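Odolum Stone Counter Sealing Kit – Review After Six Months

Posted August 26, 2020

I put the Odolum kit on our kitchen counters in February and have been living with it since. Most of the reviews I read before buying were written the same week the box arrived, which doesn't help much with a sealer. Any sealer will bead water the day after you apply it. What I wanted to know was how it would be doing half a year later, in a kitchen that gets cooked in every day.

The short version is that it works well on water and coffee, fairly well on oil, and does nothing about acid. The kit itself has one bad part, and the instructions need a rewrite. 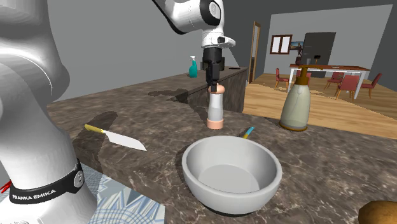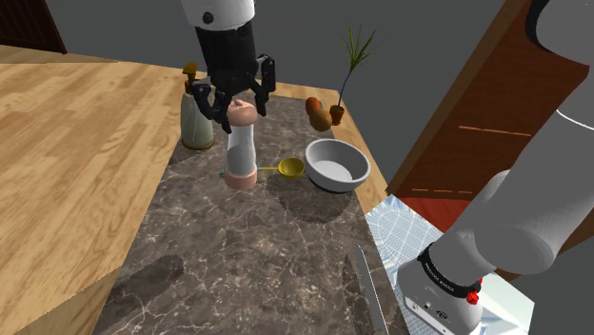

The counters are marble with a lot of brown and gray in the pattern. They came with the house and I don't know when they were last sealed, or if they ever were. When we moved in, a glass of water left out overnight would leave a dark ring that took most of the next day to fade. Olive oil was worse. There is one oil spot near the stove that was there before us and is still there, and I have stopped trying to get it out.

What you get

The box has a 200 ml bottle of sealer, a smaller bottle of stone cleaner, two foam applicator pads, a microfiber cloth, a pair of gloves, and a folded instruction sheet. The sealer is water based and looks like thin skim milk. It smells a little like school glue while it is going on, and the smell was gone by the next morning with one window open.

The bottle was enough for three coats on our main run of counter plus one coat on the windowsill, which is the same stone. If you have an island you will need a second bottle. Odolum sells the sealer by itself, but it is harder to find than the full kit, and I ended up having to order from their own site when I wanted a spare.

The gloves are the thin kind and only come in one size. They were too small for me and one split at the thumb right away. I used dish gloves instead.

The cleaner

You are supposed to clean the stone with the bottled cleaner first, let it dry fully, and then seal. The cleaner is fine. It took off a film I didn't know was there, probably years of spray cleaner building up, and the counter looked duller afterward. That worried me until I read the back of the sheet, where it says in small type that this is normal and that the shine from old product is not the shine of the stone. That line should be on the front.

The drying time is the real nuisance. The sheet says to wait overnight. I would wait a full day, especially in cold weather. Marble holds more water than you would expect, and if you seal over damp stone you can get a cloudy patch. I got one next to the sink, about as big as a saucer. It went away after I stripped that part and did it again, but that cost me another evening.

Putting it on

This part is easy. You wet the foam pad, wipe the sealer on in overlapping strokes, leave it for a quarter of an hour, and then buff off what is left with the cloth. The important thing is to get all of the extra off. If it dries on the surface it turns into a sticky haze that grabs crumbs and fingerprints. You can fix that by wiping on a little fresh sealer to soften the dried stuff and then buffing again, and the sheet does tell you so, though in a way that took me two readings.

Work in sections no wider than your arms can reach. I tried to do the whole run in one go for the first coat and the far end had started to dry by the time I got back to it with the cloth. For the second and third coats I did it in parts and had no trouble.

The foam pads are the bad part of the kit. Both of them started to come apart along the edge during the second coat and left small gray bits in the wet sealer. I picked out what I could see and buffed out the others. For the third coat I used a folded cotton T-shirt and it did a better job. If you buy this kit, skip the pads.

The included cloth is good. It is thick, it didn't shed, and it has been through the wash many times and still gets used on the windows.

You need to stay off the counter for a day after the last coat. Plan on takeout.

How it has held up

Water: very good. It still beads on most of the counter. The strip in front of the sink, which gets wiped the most, has stopped beading, but water left there for an hour still doesn't leave a dark mark. Beading is a nice sign but I don't think it means much by itself. The mark is what I look for.

Coffee and tea: very good. I have wiped up rings that had been there since breakfast and they came off with a damp cloth.

Oil: good if you are quick. A splash wiped up the same evening leaves nothing. A bottle with a drip down the side, left in one place for several days, left a faint ring. It has faded but I can find it if I look from the side. Before sealing, that would have been a solid dark circle, so I count it as an improvement.

Turmeric: surprised me. I spilled some with oil in it, which is about the worst thing you can spill, and got to it after dinner. There was a yellow shadow for a week or so, and now there isn't one.

Wine: I can't say, as we don't drink red.

Lemon juice, vinegar, tomato: no help. I want to be clear about this one because the box says "protects against kitchen acids" and I think a lot of people will read that the wrong way. Acid eats into marble and leaves a dull spot. That is etching, and it is not the same as a stain. A sealer that soaks in, as this one does, can slow down a stain but it can't stop the surface from etching. I have a dull patch from half a lemon that sat cut side down while I took a phone call. The sealer was fresh at the time. Use a cutting board.

Looks

It didn't change the color of the stone. I had hoped it might make the brown parts a little richer, and it didn't. If you want the darker, wet look you need a different kind of product, usually sold as an enhancer. Odolum makes one but I haven't tried it.

It also doesn't add any shine. On a honed counter that is what you want. On a polished one you won't notice either way.

Compared with other options

I looked at two others before buying. The Flukham spray sealer is cheaper and much faster. You spray it, spread it, and buff it right away. I used it on a bathroom vanity in our old place and had to redo it every couple of months to keep it working. For a small surface that doesn't see oil, I would buy it again. For a kitchen I think you would get tired of it.

The other choice was to pay for it. A local stone company, Mwakyusa Surfaces, quoted me $143 to come out and seal the main counter, which seemed fair. They would have cleaned it, sealed it, and buffed out some of the old etch marks. If your counter has a lot of etching, I would go that way, since no kit from a store is going to fix it. Ours has only a few marks and I don't mind doing the work.

Cleaning afterward

The sheet says to use only a neutral cleaner. I have been using Sekonell stone spray most days, and dish soap with warm water when I run out. Both seem fine. Don't use anything with vinegar or citrus in it, and read the label on anything that says "natural," as that often means citrus. Glass cleaner is also a bad idea. I stopped using scrub pads with a rough side, too, and bought a plastic scraper for dried-on dough.

When to redo it

Odolum says once a year. I will be doing the strip by the sink this fall and leaving the others until next spring. To check, put a spoonful of water on the stone and leave it for ten minutes or so. Wipe it off and look for a dark spot. Try it by the sink and next to the stove first, as those wear out sooner. You don't need to reseal the whole counter just because one area has worn down, and I couldn't see a line where I had redone the cloudy patch.

Things I would change

Better applicator pads, or none at all.

Bigger gloves.

Instructions with the drying time in large type at the top.

Different wording on the box about acids.

A cap on the sealer bottle that closes all the way. Mine needs to be pushed down hard and then turned, and it still leaked a bit when I stored it on its side.

Who should buy it

If you have marble, limestone, or another stone that darkens when it gets wet, and you are willing to give up the counter for a couple of days, this is a good kit for the money. If your counter is quartz, you don't need it, and it will just sit on top and make a mess. If it is granite, do the water test first. My sister's dark granite doesn't take in any water at all and a sealer would be wasted on it.

I have already bought the spare bottle and will use it with an old T-shirt. I'll add a note to this page after the sink strip has been redone.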